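Unit 5 – Planning and Budgeting for a Two-Arm Tabletop Workcell

Course handout. Instructor: Guoqing Cao
Automation Planning for Small Organizations, Fladville Technical Extension
Revised November 16, 2019

Purpose of this unit

Students completing this unit should be able to prepare a purchase plan for a small robot workcell that a finance office can read, question and approve. Selection of arms by payload and reach was treated in Unit 3 and is not repeated. The subject here is the money: what must be bought, in what order, and which costs are commonly left off the first request.

The running case is the Gondotine cell, a tabletop station for picking up and placing small household goods and produce. It has two arms on a shared base, wrist cameras, and an enclosure of metal framing and wall panels. Figures are given in dollars and exclude sales tax.

5.1 What belongs in the request

A request that lists only the arms will be sent back, or it will be approved and then followed by a string of smaller requests. Both outcomes damage the credibility of the department. The request should be divided into the following lines.

Line A. Arms and controllers
Line B. Grippers and spare fingers
Line C. Cameras, camera mounts and cables
Line D. Frame, base rail, brackets and fasteners
Line E. Wall panels and work surface
Line F. Computer, storage and network connection
Line G. Work objects and consumables
Line H. Labor for assembly, alignment and training
Line I. Reserve

Lines A and F are usually quoted with care. Lines C, D and G are usually guessed. In the Gondotine plan the first draft carried no entry at all for Line G, and the framing in Line D was priced by length of rail only, without brackets, end plates or cutting. The corrected entry for those small parts came to $417.

5.2 Quotations

Obtain written quotations for any line over $2,000. Below that amount a printed catalog price is accepted, provided that the date of the price is recorded. A quotation should state the following:

– the part number and quantity
– shipping, and who pays for return shipping
– the lead time in weeks
– the length of the warranty and whether it covers the gripper as well as the arm
– the date on which the price expires

Two suppliers were compared for the case. Daten quoted the arms, grippers and controllers as one package. Zou quoted them as separate items, with a lower total but with a longer lead time for the controllers. The plan selected Daten. Students should be prepared to argue the other side in discussion. A department that can use the waiting period for building the enclosure may find that the longer lead time costs it very little.

Do not combine a price from one supplier with the delivery terms of another. This error appears in student work every year.

5.3 Cables and camera mounts

Cables deserve a separate paragraph in any plan. A wrist camera travels with the arm, and its cable must be long enough to follow every position the arm will reach without pulling at the connector. Cable length is therefore measured along the arm in its most extended position, with an allowance for the loop at the wrist. Each cable should be purchased with one spare.

Camera mounts are inexpensive when made in house, but the hours are not free. Charge them to Line H. The Gondotine plan allowed 18 hours for mounts, fitting and alignment together.

5.4 Work objects and consumables

Objects used for handling practice are a recurring cost and belong in the operating budget. The first set may be included in the purchase request. Choose items that differ in shape, firmness and surface, and confirm that each will pass between the open fingers of the gripper. Real produce must be replaced on a schedule; imitation produce costs more at the outset and lasts longer. Dishes, trays, tape and small packaged goods may be bought locally under the petty purchase rule.

The case allowed $400 for the first year. Cleaning supplies were placed in the same line.

5.5 Timing

Orders are placed in the sequence in which the parts are needed on the bench – frame and base rail first, then the work surface and panels, then arms, then cameras. The warranty on an arm generally begins on delivery. An arm that sits in its carton while the frame is being cut is losing covered time. For a department whose fiscal year begins in July, Lines D and E can often be charged to the closing year and the remainder to the new one. Consult the finance office before relying on this.

5.6 The station at work

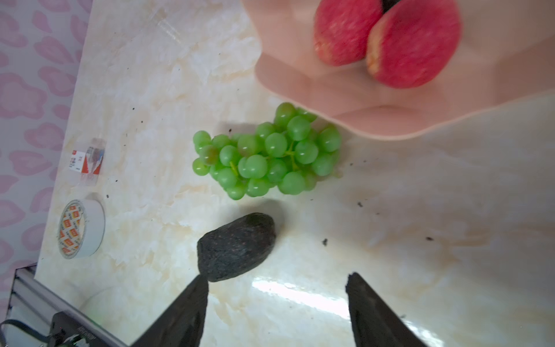
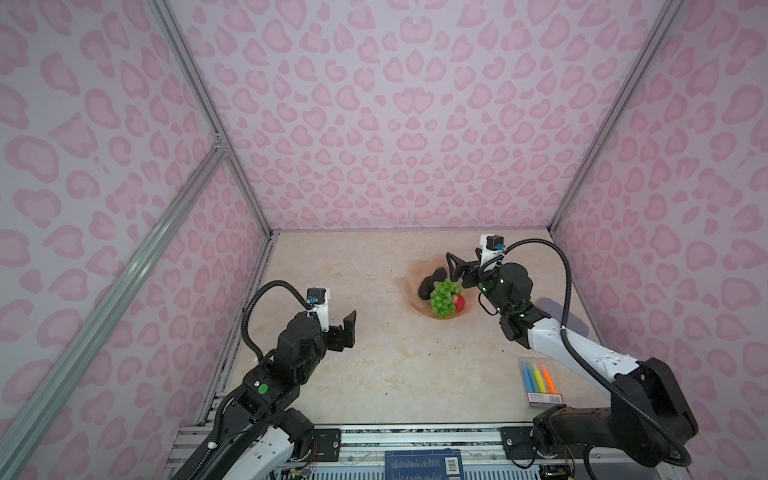 Wrist view first, then the station with both arms.

Reading time: 5 minutes

Students should compare the two views with Lines B through G and note which parts of the station would be missing from a request that named only the arms. The metal framing, the patterned panels and the work surface all required a purchase decision, as did the dish and the grapes.

Assignment

Prepare a one-page request for a station of similar size. Use the nine lines in the order given. Attach at least two quotations for Line A, and state in one paragraph why the selected supplier was preferred. Show the reserve as its own line; a reserve spread among the other lines will be treated as an error. Requests are to be submitted on the standard form, with operating costs for the first year on a second sheet.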